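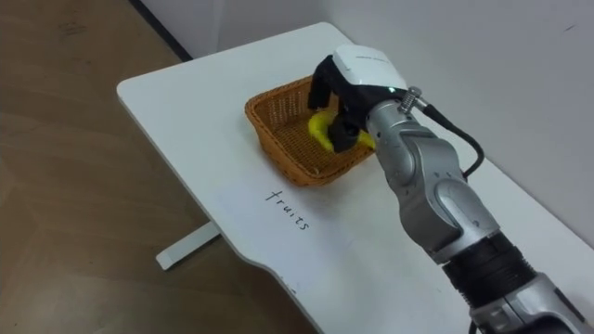 Que más despacio, que el robot aprende también de las prisas, eso me repetía la voz del auricular cada vez que yo cerraba los dedos de golpe. Y que no le diera tirones al final, que los tirones se quedan. Yo decía que sí a todo, claro, con los dos mandos en las manos y la espalda como una puerta. Era mi primer sábado con el Drovar y todavía me disculpaba con él cuando lo hacía mal, en voz alta, como cuando pisas a alguien en el autobús.

Al trabajo llegué de rebote, buscando otra cosa. Walczak pedía gente con pulso para enseñar tareas domésticas por control remoto, y yo venía de siete años decorando tartas en una pastelería de Flesonmont, así que pulso tenía, y paciencia me inventé un poco en la entrevista. Me hicieron pasar una moneda de un vaso a otro con una pinza. Se me cayó dos veces y me cogieron igual (luego supe que a los demás candidatos se les había caído bastante más, o eso me contaron para animarme).

La cosa va así: yo me muevo y el Drovar se mueve. Subo el brazo y lo sube, aprieto el gatillo y cierra la pinza. Y todo eso se guarda en el Nosever, que es el programa, y que después mastica mis movimientos por la noche a ver si saca algo en claro. Cada vez que hago la tarea entera, de principio a fin, es una demostración. Para la fruta en la cesta querían 300 demostraciones buenas. Buenas, ojo. Si dudas demasiado, no vale. Si te equivocas y lo arreglas con gracia, a veces sí vale, y esas son las que más les gustan, vaya usted a entenderlos.

El primer día hice 19. Diecinueve en toda una mañana, que yo en ese rato le escribía el feliz cumpleaños a medio pueblo con manga y boquilla fina. Volví a casa y mi madre me preguntó por teléfono qué había hecho en el trabajo nuevo y le dije que coger plátanos. Hubo un silencio. «¿Y eso lo pagan?», dijo. Lo pagan, mamá, lo pagan mejor que las tartas, y me puse a pelar una mandarina con una atención que no le había dedicado nunca a una mandarina.

Porque te pasa eso, que empiezas a fijarte. Yo no sabía cómo cogía un plátano. ¿Alguien lo sabe? Pues resulta que lo agarro por el medio, con el pulgar arriba, y giro un poquito la muñeca antes de levantarlo, una manía que tengo de siempre, como de quien espera que el plátano esté pegado a la mesa. Un giro chiquitito a la derecha. No sirve para nada. Lo hacía mi abuela con los huevos, con las cucharas, con las llaves, con todo. Lo hago yo. Y lo estaba haciendo el Drovar, porque lo movía yo, claro, pero verlo en un brazo de metal me dio una cosa rara en el estómago, entre la risa y lo otro.

La voz del auricular también lo vio. Me preguntó si el giro era intencionado. Le dije que no. Me preguntó si podía evitarlo. Le dije que por supuesto y estuve una hora intentándolo, y salían unas demostraciones tiesas, horribles, de alumno en un examen de conducir. El plátano se me escurría, la pinza llegaba torcida al mimbre. Al final me dijo que lo dejara, que hiciera lo mío, que ya lo limpiarían después si hacía falta. Seguí con lo mío.

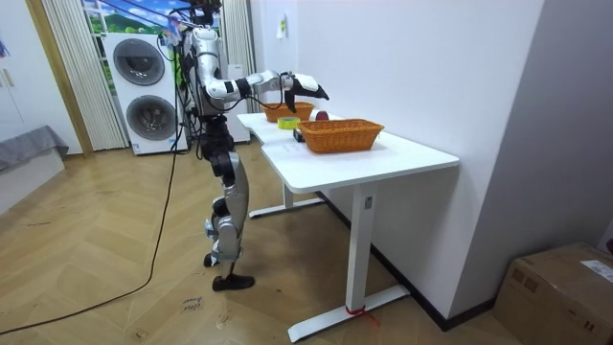 A media tarde ya no sentía los hombros. Eso sí que no lo contaban en el anuncio, que el brazo que se cansa es el de una. El Drovar puede quedarse con la pinza en el aire lo que haga falta, tan tranquilo, y yo sujetándole la postura con un temblor que me subía hasta la oreja — y el temblor también se graba, que me lo habían avisado. Así que aprendí a respirar antes de bajar. Soltar el aire, bajar, cerrar. Como cuando pones la última letra de un nombre largo y sabes que si te sale mal hay que rascar la tarta entera.

Le hablaba todo el rato, eso lo confieso. Venga, majo, un poquito más. Ahí, ahí. No, hombre, la cesta no, la cesta déjala quieta. Me habían dicho que el sonido no se guardaba y yo me lo creí a medias, que es como me creo las cosas que me dicen en los trabajos. Le conté lo de la pastelería, lo del horno que fallaba, lo de la novia que pidió una tarta con forma de tractor y luego lloró al verla (de alegría, creo). Le conté que mi abuela me había enseñado a mí igual, poniéndome las manos encima de las mías, por detrás, apretando ella la manga y yo creyendo que la apretaba yo. Se me quedaba la harina de sus mangas en el delantal. Tenía que agacharse muchísimo para eso, con lo mal que andaba de la cintura, y yo encima le decía que me dejara sola, que yo ya sabía. No sabía nada.

Las semanas se fueron pareciendo unas a otras. Fruta a la cesta, fruta fuera de la cesta, otra vez. Mejoré una barbaridad, lo digo sin modestia. Llegué a las 300 y me pidieron unas cuantas más por si había que tirar alguna, y paramos en 331, a las seis y pico de la tarde, con mi muñeca vendada y un bocadillo a medias encima de la mochila. La voz me dio la enhorabuena y me dijo que al día siguiente probarían sin mí. ¿Sin mí cómo? Sin mandos. Que podía venir a mirar si me apetecía.

¡Que si me apetecía! Dormí fatal. Me puse una blusa buena, fíjate tú qué tontería, una blusa para ver a un robot coger un plátano. Dejé los mandos colgados donde siempre y me quedé de pie sin saber qué hacer con los brazos. Me los crucé. Los descrucé. Pensé que si los movía sin querer a lo mejor le estropeaba algo, y eso que estaban desconectados.

El primer intento lo falló. Bajó donde no era y cerró la pinza en el aire, y a mí se me escapó un «ay» que tuvo que oírse en la calle. El segundo también, por menos. Entonces subió, se quedó pensando — ya sé que no piensa, ya me lo han explicado — y volvió a bajar, despacio, más despacio de lo que yo lo había hecho en mi vida. Cerró por el medio. Y antes de levantar, giró un poquito a la derecha.

La voz del auricular dijo que anotaba lo del giro, que lo limpiarían en la siguiente versión. Le pregunté si corría mucha prisa. Me contestó que prisa, lo que se dice prisa, no, que antes iban con los cajones. Y me preguntó si el lunes podía venir a las ocho.

Le dije que sí, me quité el auricular y llamé a mi madre desde la escalera.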